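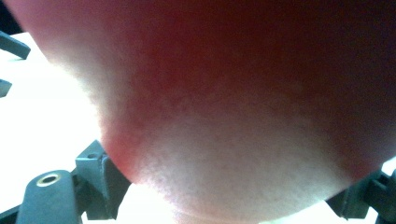 What should you check first on an old mantel clock? The movement, before the case. A scruffy case can be lived with, a swapped movement can't, not if you're paying proper money.

Asmont clocks, then. Been after one since May. Small factory, small clocks, eight-day movements, and a dial maker called Takis who signed almost none of them. Most that turn up are the plain model, the Hornmont. Square shoulders, brass feet, strike on a coiled gong. Nice deep note when it's set right. Horrid clank when it isnt.

Mine is number 726. Stamped on the backplate, low down, easy to miss under old oil. Same number pencilled inside the door, so case and works started out together. Paid £74 at the Zakaria salerooms, plus the fees, which I always forget.

Faults: 2 bushes worn, suspension spring kinked, one hand a replacement. Wrong blue. Too long as well, it catches the bezel at twenty to. Leaving the strike side alone for now.

Winding. Go slowly, and let the key back gently onto the click. Same evening every week if you can manage it. Mine gains about a minute between windings, and I've stopped fiddling with with the rating nut.

Still looking for the right hand. Spade tip, not pierced.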